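Last updated: 22/04/2020

Practice Transfer Between Household Tasks on a Two-Arm Robot
Project report, Carrillo lab course

I should say up front that my original plan was a lot bigger than what I ended up doing. I wanted to compare five household tasks and two ways of teaching the robot, and after one week I was down to two tasks and very little sleep. My advisor, Luzius Nägeli, told me to pick one question and stick with it, so I did: if a policy has already learned one tabletop task, does it need fewer demonstrations to learn the next one?

The two tasks were hanging a cup on the mug tree (I call it Pesness in my notes and file names) and working the latches on the toy lock box (Gedotitz). I know the names are silly, but they stuck, and by now all my logs depend on them. Both tasks share a table and a pair of arms, and I left both sets of objects out together so the policy couldn't just learn "box on table means latches."

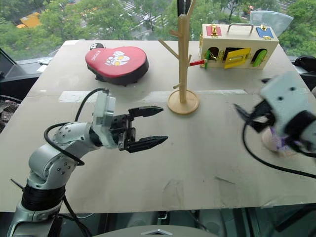 Figure 1. Both arms over the board, with the stand and the latch box at the back.

For each task I collected demonstrations by teleoperation — 112 in total once I had thrown out the bad ones. A demonstration was bad if I dropped something, if I bumped the stand hard enough to move its base, or if I stopped halfway to think (this happened more than I'd like to admit!). I moved the small objects between episodes but tried to leave the stand and the box where they were. The cushion was only there as clutter. I wanted something big and brightly colored that the policy had to learn to ignore.

The training part was pretty plain. I used the Sallilano code from the course with the default settings and changed only the image crop and the action horizon. The first version of the crop chopped off the lower pegs in a lot of episodes, so I threw out those runs and started over. That cost me most of a weekend.

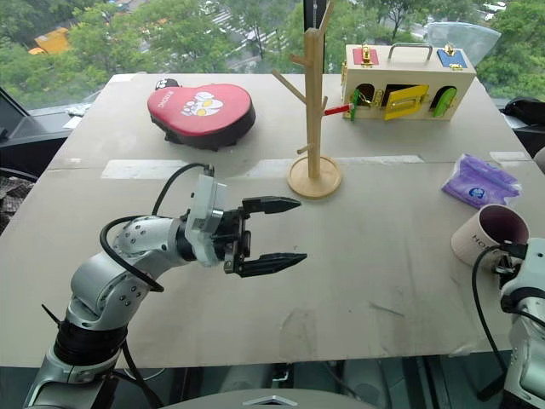

Photo: Luzius Nägeli

OK, results. Trained from scratch on the cup task, the policy finished 13 of 33 test episodes. When I started from the latch policy and fine-tuned on the same cup demonstrations, it finished 18 of 33. I was really happy with that for one evening, and then I looked at where the failures were. Nearly all of the improvement came from the reach and the first grasp. Once the cup was in the gripper, the two policies were about equally bad at lining up the handle with a peg.

I think that makes sense. Reaching to a spot on the board is something both tasks have in common, and turning a cup in the air isn't. But I only trained each version once, so please don't read too much into a difference of five episodes. A different random seed could eat up a good part of it.

I also tried the other direction, cup first and then latches, but I changed the camera exposure in between and the numbers can't be compared fairly. They're in the logs if anyone wants them — I left them out of the results on purpose.

If I get the table again in May, I'd like to do three seeds per condition and score the reach, the grasp and the hang separately from the start. Going back through the recordings to label the stages by hand was the slowest part of the whole project. I'd also fix the exposure on day one and write it down somewhere I can find it.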